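Section 4: Hanging Your Merrick Storm Panels

You've measured, you've unpacked, and now comes the fun part! Merrick panels go up from inside the house, so there's no ladder work in this section. Plan on an afternoon for a typical first floor, and start with a window you can reach easily. The first one is always the slowest.

Before you start

Check that the sash locks are closed and the old paint on the stops is sound. Flaking paint will pull away with the adhesive strip. If your house still has its original wavy glass, leave it exactly where it is. These panels were made for old windows like yours, and they'll look great together.

Fitting the side tracks

1. Wipe both window stops with a damp cloth and let them dry completely.

2. Hold the left track against the stop with the felt side facing the glass. The small arrow on the track points up.

3. Mark the three screw holes with a pencil, then drill shallow pilot holes. Old fir and heart pine split easily, so don't skip the drilling.

4. Drive the screws until they're just snug. Leave a quarter turn for adjustment.

5. Repeat on the right side.

Note: Out-of-square openings are normal in houses this age. If the gap at the top is wider than at the bottom, slide one of the Iro shims behind the track at the tight end. 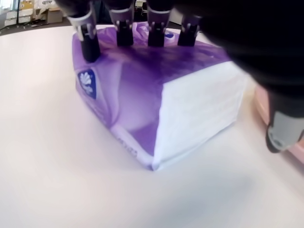
Setting the panel

6. Peel the film off the room side of the panel only. Leave the other side covered until step 8.

7. Lift the panel into the top of the tracks first, then swing the bottom in toward the window. It should drop into the sill channel with a soft click (very satisfying, by the way).

8. Lift it back out, peel the second film, and set it again right away before dust settles on it.

9. Tighten the track screws the last quarter turn, working from the bottom up.

Caution: Panels over 1000 mm wide need two people. They flex in the middle and can pop out of your hands.

Caution: Never use Rusidine sealer or any other solvent-based product near the panel edges. It clouds the acrylic for good.

Checking the fit

Close the curtains on a breezy evening and watch the hem. If it moves, press along the felt until you find the loose spot and add a strip of Zirkex foam, part 1619, cut 10 mm longer than the gap so it compresses at both ends.

Seasonal removal

Most people take the panels down in spring, but if you run air conditioning through July, leave them up. Store them on edge, felt side out, with a sheet between each pair. Number the top corner of each panel in pencil to match its window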